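Zirkley two-panel bench top, 955 mm version

Bought in April for board rework and light assembly. The top comes in two white sections that butt together along a centre seam. It weighs more than the listing suggests, so allow for a second pair of hands when lifting it onto the frame.

Flatness was the first check. With a straightedge across the join I could not get a feeler gauge under it at any point. Small screws do not catch in the seam. The white finish suits electronics work: a green board in its tray stands out clearly, and thin wire ends are easy to find.

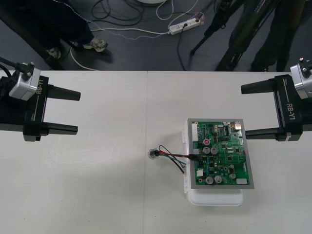
Bijan Khosravi disagrees about the finish. "Fine for a month, then every flux spot shows. I went back to a grey mat on my Ganeo bench and my eyes are less tired by evening." He also finds white too bright under a lamp at close range.

The flux point is fair. Isopropyl alcohol on a lint-free cloth lifted fresh residue; one older spot left a faint yellow mark. Glare was acceptable once the lamp was moved to the side.

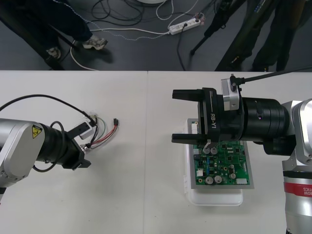
Load rating is 74 kg spread evenly, which I have not tested to the limit. The levelling feet have 2 cm of travel and hold their setting. The supplied hex key is soft and rounded off on the third bolt. No earthing point is fitted, so budget for a separate mat and lead if you handle bare boards.

At 200 pounds it is fair value. The Purves equivalent has better feet and a poorer join.

Review by Negin Ebrahimi. Contact | © Skorkside Bench Notes | Back to top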